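Two Fingers and a Promise

The brochure for the Drusier says it will "grasp anything in the home." I have read that line, or one very close to it, on every gripper launch in the past nine years, and I have yet to meet the home.

So we skipped the foam blocks and went to a bedroom. Cloth is where these tools come unstuck. It folds, it slides, it hides its own edges, and a pinch that would hold a mug all day can lose a bathrobe in a second. The Drusier is a hand-held tool with two facing fingers and padded tips. Its rival, the Prero, costs 328 dollars against the Drusier's 312, and for that you get softer pads and a longer manual.
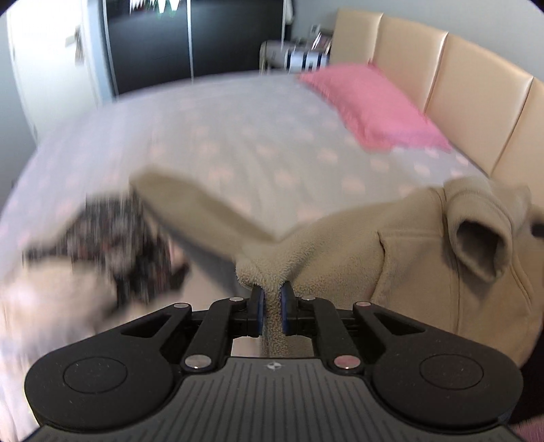

Beige fleece in the fingers; the second picture has them open over a blanket.

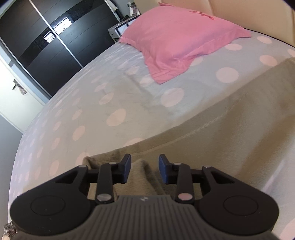

Does a good grip by hand mean a robot arm will manage the same thing?

It tells you the fingers can hold the cloth once they are in the right spot. Getting them to that spot is the job of the arm, the cameras and the software, and those need a test of their own.

The makers tend to blur that point. Granderness, which sells the Drusier, quotes a life of 2,000 grips but won't say what was being gripped. I asked twice. The second reply had a nicer font.

To be fair, I liked the thing more than I meant to. Thick fleece suits it. Anything with a bit of fuzz gives the pads something to bite, and a narrow fold is plenty. Flat bedding is harder work – you have to find a ridge or make one, and a person does that without thinking. I'd like to see a planner do it on a Monday morning with the curtains half drawn.

The Prero was kinder to thin sheets and worse at everything heavy. Neither comes with a controller worth using. Most labs I know end up bolting on a Sakai board and writing their own code, and that cost never shows up in the comparison charts.

Granderness says a new finger set will ship in September. I'll believe it when it picks up a sock.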